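Vadham 机器人开放日：图片与笔记

三月的时候，我参加了 Grevley 自动化中心的开放日。我住在 Vadham 已经好几年，每天坐公共汽车经过这座楼，可是从来没有进去过。这一页放的是我的笔记和图片。中文是我后来学的语言，如果有的技术名词我用得不准确，请读者写信告诉我，我会改正。

入口和登记

中心在河的北边，房子很旧，门上的石头刻着 1731 这个数字。以前这里是一家磨坊，后来做过仓库，现在楼下是实验室，楼上是办公室。登记的桌子放在楼梯旁边，每个人拿到一张贴纸和一张地图。我的贴纸号码是 92。贴纸有三种颜色，按颜色分组进去，我的组是蓝色的，下午两点出发。

地图上一共有 7 个参观点，我们组按照顺序走。每个点停留的时间不长，但是最后一个点给了我们 40 分钟，可以自由地看和问。我觉得这个安排很好，前面听介绍，后面才有时间想问题。不过地图印得太小，楼梯的位置也画错了，我们组走到地下室才发现应该上楼。

第一站：移动小车

走廊的地上贴了黄色的线，小车沿着线送箱子。孩子们最喜欢这里，他们站到线上，小车就停下来等。工作人员请大家不要一直这样做，因为后面还有别的小车在排队。我旁边的一位先生问，如果地面湿了怎么办，回答是他们冬天常常遇到这个情况，进门的地方要多放两块垫子。

第二站：包装线

这里的设备是 Dornano 公司借给中心的。声音比较大，门口有一盒耳塞，想用的人自己拿。包装线把小袋子放进纸盒，再把纸盒合上。我看了很久也没有看懂盒盖是怎么折进去的，动作太快。工作人员把速度调慢，又做了一遍，这时候大家都说“哦”。

第三站：看不见的地方

这一站没有机器在动，只有一个打开的电柜和一块写字板。介绍的人讲停止按钮、门锁和安全距离。很多参观者很快就走过去了，我却觉得应该多听。我以前在工厂工作过，知道一台机器能做什么事情，和能不能让人站在它旁边，是两个问题。

第四站：双臂工作台

工作台在 Kristiansen 厅的里面。这一站不用麦克风，讲解的人声音也不高，所以大家站得很近。题目写在门旁边的纸上：“桌上的小事”。意思是让机械臂做我们每天在桌子上做的动作，拿东西、放东西、把一个东西送到另一个东西旁边。
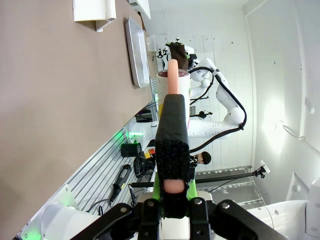 我对夹爪一直很有兴趣，所以在第四站提的问题最多。我在工厂的时候，我们用的夹爪是为一种零件做的，换一种零件就要换夹爪，换一次要花很多时间。桌上的东西却没有一样的形状。一个圆圆的小柱子，夹得太轻会转，夹得太重也许会留下印子；旁边就是一个装着深红褐色东西的白杯子，手臂如果偏一点，杯子就有危险。我问讲解的人，为什么不把杯子放远一点，这样容易得多。她说家里的桌子也不会为机器人收拾好。我很喜欢这个回答，当时就写在本子上了。

还有一个问题是关于两只手臂的。两只白色的手臂在同一张桌子上工作，它们要知道对方在哪里，不然会碰到。我自己学做饭的时候也有这个困难，左手和右手总是想去同一个地方。讲解的人说，他们先让手臂慢慢地做，做好了再加快，而且每次改动只改一个地方。有一位女士问夹爪上的绿色零件能不能自己打印，讲解的人说中心里有打印机，很多小支架是他们自己画图、自己打印的，坏了第二天就有新的。

说到电线，我注意到黑色的线绕着手臂走。这是一个很小的细节，但是做过维护的人都会先看这里。线太紧，手臂转的时候会拉断；线太松，会挂到桌上的东西。我们以前每个月都要检查一次，检查的人要在表上签名。

第五站：测量室

从 Kristiansen 厅出来向左，有一个小房间，只能同时进去几个人。里面比较冷，门要一直关着。他们在这里测量零件，并且把结果贴在墙上。我不懂全部的曲线，不过我明白了一件事：一根金属尺子在不同的温度下长度也不同，所以房间的温度不可以随便改变。一个小男孩问能不能测量他的手，工作人员说可以，然后把数字写在他的贴纸后面。

第六站：学校的作品

附近几所学校的学生把作品放在楼上的走廊里。有会画圆的小机器，有浇花的装置，还有一个把硬币分开的盒子。分硬币的盒子常常卡住，但是学生很有耐心，每次都打开盖子给我们看是哪里卡住了。我觉得比看一台从来不出错的机器更有意思。如果明年还有这一部分，我建议把走廊的灯开亮一些，作品旁边的说明字太小，光线又暗，年纪大的人读不清楚。

第七站：自由提问

最后一站是食堂，有咖啡和一种撒了糖的面包。每张桌子上立着一个牌子，写着题目，比如“工作”“学习”“安全”“家庭”。参观者可以坐到自己有兴趣的那张桌子。我先坐在“工作”，那里的讨论有一点激烈。有人担心包装线会让他的亲戚失去工作，Dornano 的代表回答得很认真，但是他的回答我只听懂了一半，他说话很快，又用了很多缩写。

后来我换到“家庭”。这里的人谈的多数是父母和祖父母，他们拿不动重的东西，或者打不开瓶盖。我说起第四站的杯子，一位坐在对面的老人说，她只希望有一台机器能帮她把杯子端到窗户旁边，路上不洒出来，别的事情她自己会做。中心的人把这句话写在一张卡片上，贴到板上去了。板上已经有很多卡片，有的字我认不出来。

给想去的人

开放日每年春天有一次，参观免费，但是要提前在 Grevley 的网页上登记。下午的组比上午的组满得快。公共汽车站就在磨坊桥的旁边，停车的地方很少，最好不要开车。楼里有电梯，入口在院子里面，要请工作人员开门。请穿平底的鞋，第一站和第二站的地面有金属格子，细的鞋跟会卡进去。

大的包要存在登记的桌子那里。第五站不可以带饮料。第二站以外的地方都可以拍照，想拍工作人员的脸，请先问一下。

这一页里的图片可以用在学校的课上，请写明是从这一页来的。第三站写字板上的内容我抄了一部分，还没有整理好，整理以后会放在第三站的文字下面。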